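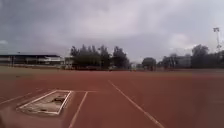 Posted by Rui Mendes on November 29, 2024 | Filed under: Athletics, Club History

The long jump records of the Ranedeo Athletic Club were kept by hand for most of the club's existence, and the oldest surviving book begins in 1916. I was asked in April to prepare a clean copy of the results before the bindings gave way entirely. The work is now complete, and this post sets out how the entries were read and which of them remain in doubt.

The first difficulty was one of units. The early secretaries measured in feet and inches, and wrote fractions of an inch wherever they found room. A mark of 22 feet in one column may carry a quarter inch in the margin, and in several cases the margin has been trimmed by a later binder. Where the fraction is missing, I have entered the whole figure and marked it with an asterisk. No fraction has been supplied by guesswork.

The second difficulty concerned wind. Readings do not appear in the older books at all. The secretary of the day sometimes wrote "breezy" or "strong behind" beside a result, and these remarks have been copied into the notes column exactly as they stand. They have not been used to remove any mark from the list. 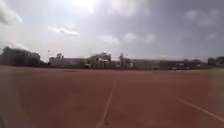 Aba Aidoo has written to object to this last decision. In her view, a jump marked "strong behind" should be moved to a separate table, as would be done with any modern result over the permitted wind limit, and leaving it in the main list is unfair to those who jumped in still air. Her letter is a reasonable one and I have placed it with the books. My own position is that a single word written by a person standing at the side of a field is too little to act upon, particularly when other days may have been equally windy and gone without remark.

The clean copy contains 643 entries. Names have been spelled as they appear, even where the same athlete is recorded in two ways. Kwaku Osei has checked the first volume against the original and found two errors of mine, both in the order of finishers. These have been corrected.

Readers who hold programs, letters or newspaper cuttings from the club's meets are invited to write to me through the contact page. Copies are sufficient. The years for which the second volume has lost its pages are of particular interest, as are any results for the women's events, which were entered on loose sheets and have mostly been lost.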